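Robot Software Lab
Handout 5: Finding the work surface from a wrist camera
4 November 2021

Read this before you start the Pener exercises. You need the Stovow driver running and a saved hand-eye calibration from Handout 4. If your calibration file is older than April, make a new one.

5.1 What the node has to do

The surface node takes one color image and returns a line model of the tape on the mat. The planner uses that model to place its goal poses. It does not need every strip of tape. It needs at least one crossing or corner it can trust, and the direction of the two lines that meet there.

The camera looks at the mat at an angle, so tape strips that are parallel on the mat are not parallel in the image, and the same strip gets wider as it comes closer to the lens. Do not filter lines by a fixed pixel width. Filter after you have projected them onto the mat plane.

5.2 Steps

Convert to HSV and threshold for blue. Keep the range wide on value and narrow on hue. The gray of the mat shifts from light to dark across one image and a tight value range will drop pieces of tape.

Remove blobs smaller than 40 pixels. This takes care of stray pixels in the mask.

Fit segments, then merge any two that differ by less than 2 degrees and overlap end to end.

Intersect the merged lines. Keep an intersection only if there is blue support on both lines close to it. Two lines that meet somewhere outside the image are no use here.

5.3 Things that go wrong

Torn tape ends. A frayed tip can curl to one side, and the fit follows the curl. Trim the last part of each segment before you compute its direction.

Seams and creases. An edge detector run on the gray image will pick up a seam in the foam and report it as a line. Run it on the blue mask instead — the seam is gray and drops out.

Shiny objects. Bare metal gives bright highlights that move when the arm moves. They rarely pass the hue test, but they can hide tape behind them. Treat a gap next to an object as unknown, and do not report it as a tape end.

5.4 Exercise

Use the Ntuli log, frames 33 to 1155. For each frame write out the merged lines and the intersections you kept. Plot the position of one crossing in the base frame over time. It should stay put while the arm moves. If it drifts, check the calibration first and the time stamps second.

Hand in the script and the plot through the Seroddale server. 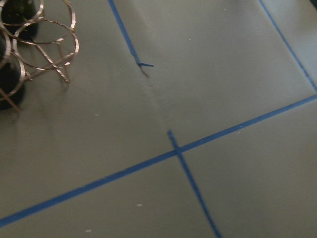 Figure 5.1. Wrist camera view of the mat. Note the tape crossing, the torn strip and the seam.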